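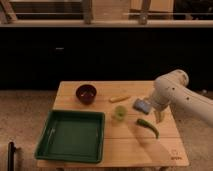 Before you decide whether a machine can take over a chore, you need a test that is small enough to repeat and close enough to the real job to mean something. Clearing a table is a good first choice. It uses things you already own, it fits in one corner of a room, and every household does it daily. Put out a mix of items that differ in shape and firmness. A blue sponge, a curved green chili pepper, a small round bowl and a shallow green tray will give most arms plenty of trouble. Leave gaps between the items the first time and close them up later.

This page explains how to run the test and how to read the results. It applies to any tabletop arm with a two-way gripper command (open and close) and some way of choosing a target, whether you type it in or the software picks it. The same method works for sorting parts on a shop bench.

What you need

A table that does not wobble
One tray with raised sides
Four to six loose items
Tape for marking positions
A timer
A notebook or a spreadsheet

Step 1. Write down the chore

Use one sentence. "Put the food in the tray and leave everything else where it is" is a chore. "Tidy up" is too vague to score. If two people could read the sentence and disagree about whether the job was finished, rewrite it.

Decide now what counts as a failure. We use these: an item dropped outside the tray, an item crushed or torn, an item moved that should have stayed put, or the arm stopping and waiting for a person. An item that lands in the tray upside down is a pass unless your sentence says otherwise.

Step 2. Mark the table

Place the tray first and tape its corners. Then place the items and put a small piece of tape beside each one. Check that the arm can reach the far side of the tray with its wrist still pointing down. Many arms can get to that spot only by tilting, and a tilted gripper drags whatever it is holding over the rim.

Look at where the arm throws its shadow. A dark patch crossing an item can change what the camera software thinks it sees. Move the lamp if you can. If you can't, leave it alone for the whole test so that every run gets the same light.

Step 3. Do the chore by hand

Time yourself with one hand, picking up one item at a time. On our bench at Clultenholm this took 18 seconds for the full set. Keep the number. You will want it later when someone asks if the machine is fast.

Step 4. Run with fixed positions

Start the arm from its rest position and let it work through the list. Do not help. If it misses, let it try again as many times as its program allows, then write down what happened and reset the table.

Our arm runs the Edum control package with the Mrema grasp planner on top. With every item back on its tape mark, the full chore took 84 seconds. Most of that was spent above the table, between seeing an item and closing on it. Turning up the travel speed made very little difference.

Step 5. Run with moved positions

Now take the tape away. Shift each item by a hand's width and turn it. Put the pepper so that its thin end faces the arm. Stand the sponge on its long edge. Slide one item up against the tray.

Expect the score to drop. A program that replays stored positions will fail at once, and it is better to learn that here than after you have paid for it. A program that looks at the table first should still get most of the items.

Step 6. Try the awkward items one by one

Sponge: easy to grip, hard to let go of cleanly if the fingers have sunk in. Have the arm open fully before it lifts away.

Pepper: long, curved and slippery. Grip near the middle. Gripped by the tip, it swings.

Bowl: the arm has to pinch the rim or spread its fingers inside. Set this in the program by hand if the planner keeps choosing the wrong one.

Small flat or thin items: approach slowly. The fingertips often hit the table first and trip the force limit.

Anything clear or shiny: test it under two kinds of light.

Step 7. Score it

Give each run a pass or a fail for the whole chore, and record the item that caused the failure. Per-item scores look better than they should. A machine that places most things correctly and drops the last one still needs a person in the room.

We use 2 limits before we call a chore ready. The arm must get through a full session of moved-position runs without a person stepping in, and the setup must take less time than doing the job by hand. Tabletop clearing on our bench met the first limit and missed the second.

Can it do the chore yet?

For sorting known items on a fixed table, yes, slowly. For a shop bench where the same parts come back every shift, it may already be worth the trouble, as the setup is done once. For a kitchen table after dinner, no. Wet plates, stacked cups, cloth napkins and leftovers are all harder than anything in this test, and the table has to be within reach of wherever the arm is bolted down.

If your arm passes, add items before you add speed. The next sheet in the Histside series covers wiping the table, which needs steady pressure and a different set of failure rules.

Last updated 27 Oct 2019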